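Handout 3: Small Claims, or Who Owes Whom for the Couch
Everyday Law for Non-Lawyers, Rurnside Adult Learning
Instructor: Maricica Ilie

Read before class. If you read it during class I will know, because you'll laugh in the wrong places or not at all.

1. Where we left off

Last time we covered what makes a promise into a contract: an offer, an acceptance, and something of value going each way. Several of you asked whether it has to be in writing. Mostly no. A handshake deal to buy a used couch is a contract. It is also a headache, since the handshake leaves no record and the two people who shook will each remember a different couch.

Some deals do need writing. Land is the big one. So are promises to pay someone else's debt, and deals that can't be finished within a year. The list varies by state, and I've put the link on the course page, where 978 people have apparently viewed it and where I suspect most of those were me checking whether it worked.

2. The running case: Tarigan v. Pasaribu

Kartini Tarigan is moving out of her apartment in April. Bayu Pasaribu agrees to buy her dining set for $400. He pays $113 down and says he'll bring the rest when he picks it up. No receipt. They text a bit. His last message before pickup day reads, in full, "yep all good."

On pickup day he looks the set over, says one chair wobbles, and offers her half. She says the chair always wobbled and he sat in it. He leaves without the furniture and asks for his money back. She keeps the money and the furniture, and sleeps fine.

Questions we'll argue over:
Was there a contract before he saw the wobble again?
Does "yep all good" mean anything to a judge? (It means more than you'd like.)
Can she keep the deposit? All of it?
What has she lost, in dollars?
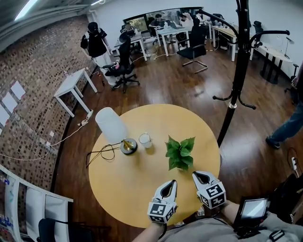
People get stuck on that last one every term. Being annoyed is not a loss. Having to sell the set to somebody else for less is a loss, and so is what it cost her to store it while she looked. If Kartini sells to a neighbor for the full price the next morning, her loss is close to nothing, and a judge may well ask why she's still holding Bayu's money. The law wants to put her where she would have been if he'd paid up. It has no interest in putting her somewhere nicer.

She is also expected to try. This is called mitigation, a long word for "don't sit there and let the bill grow." If she refuses three decent offers out of spite, the cost of the spite is hers.

3. Sending the letter

Before you file anything, write a demand letter. Keep it to one page. Say who you are, what was agreed, what went wrong, how much you want, and by what date. Sign it. Keep a copy.

Leave out:
The history of your friendship
Threats to call the police about a chair
Anything in capital letters
The word "fraud," unless you can explain what you mean by it

Yoga Sumampouw, who took this class before you, let me share the first line of his practice letter: "As you are well aware, and have been since birth." He got a B. The rest of the letter was very good.

4. Evidence

Bring paper. Screens get dropped, run out of battery, and show the judge your other messages. Print the texts with the dates and the other person's number on them. Print all of the conversation, including the part where you were rude, as the other side is going to print that part anyway.

Photos help if you can say when they were taken and who took them. Witnesses help if they saw the thing happen. Your sister, who heard about it from you on the phone, is not a witness. She is an audience.

5. In the room

Hearings are short. Fifteen minutes is generous. Start with the amount and the reason, then tell it in order. Talk to the judge and leave the other party alone, however much he sighs. If you're asked a yes or no question, try one of those.

Winning gets you a judgment, a piece of paper saying you're owed money. Collecting is a separate chore and we give it all of Handout 4.

For next time

Write Kartini's demand letter, or Bayu's. One page. Mayu Shimada has kindly agreed to play the judge again and has asked me to remind you that she reads everything.

Also look up the filing fee and the dollar limit for small claims in your county. Bring both on paper. See section 4.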